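Open day at the Skokano works

The bus drops you at the gate on the far side of the rail line, and from there it's a ten-minute walk past the tyre place and the timber yard. I got to Skokano just after 9 in the morning and there was already a line at the sign-in desk. You get a paper wristband, a pair of safety glasses and a map that is one photocopied sheet with the toilets marked in pen.

Skokano makes shelving and small household racks. If you've bought a shoe rack or a bathroom shelf in a flat box in the last few years, there's a fair chance something in it came from a place like this. They hold the open day each May and it is free, though the sausage sandwich is 3 dollars.

The tour goes in the order the work does. First is the receiving bay, where the plastic comes in as pellets in big sacks. Next is the moulding hall, and it's loud. The presses are a dull green colour and each one has a number stencilled on the side. Number 21 was the only one running while we were there, turning out shelf bases for the Grovus line. A base drops out, goes along a short belt, and gets its edges trimmed by a person with a hooked knife. We were allowed to handle a few rejects. The Grovus base has a slight grain to it so that things don't slide, and the rejects mostly had a smooth patch where the grain hadn't taken.

The colour range is small. White sells by far the most, our guide said, and then grey. They tried a dark green a while back under the Plalik name and still have boxes of it. There was a table of it for sale by the exit and I noticed people were buying it.

After moulding you go through a set of rubber doors into the assembly and fit room, where it's quiet enough to talk. The work tables have black tops, and the guide said the staff prefer them because white parts are easier to see against a dark surface. Every new design gets put together here many times over before it is boxed, and the instruction sheet is written from what happens at these tables.

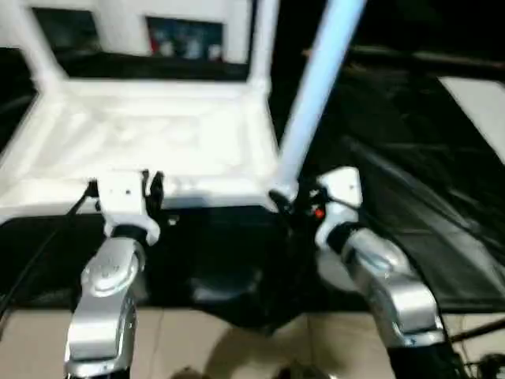 The fit room was the part I'd come for, having built a lot of flat-pack over the years and sworn at most of it. The guide went through the common complaints. Posts going in upside down is the big one. On the older racks the top and bottom of a post looked nearly the same, and you only found out when the second shelf wouldn't seat. The newer ones have a collar at one end. The other complaint is wobble, which they put down mainly to people tightening one corner fully before starting the next. Put all the corners in loosely, stand it on a flat floor, then go round again. I'll admit I have never done it that way.

There was a question from the group about why the parts aren't simply glued. The answer was that a fair number of racks get taken apart for moving house, and a glued one has to go in the car whole.

The load test is next door behind a mesh screen. A rack is set on a steel plate and weight is added to each shelf in bags until it fails or the test ends. We watched a two-shelf model sag a little in the middle and come back when the bags were lifted off. They also have a machine that pulls a drawer open and shut 2000 times. It had a drawer by Filali in it, a smaller firm that rents time on the equipment. It clacks away by itself and the kids liked it best of anything.

Last is packing. The cartons come flat and are folded by hand, with the hardware bag taped inside the lid so it doesn't get lost under the cardboard. A whiteboard by the door had the morning's count on it, 985 cartons. They are stacked on pallets, wrapped, and left by the roller door for the truck.

A few practical notes for anyone going next year. Closed shoes are required and they do turn people away. There is very little parking. The upper walkway has stairs only, but you can see nearly everything from the ground floor. Allow a bit under two hours, and go early, as the line was out to the street by the time I left. I came home with a Plalik shelf in dark green, and it's now in the laundry holding pegs and paint tins.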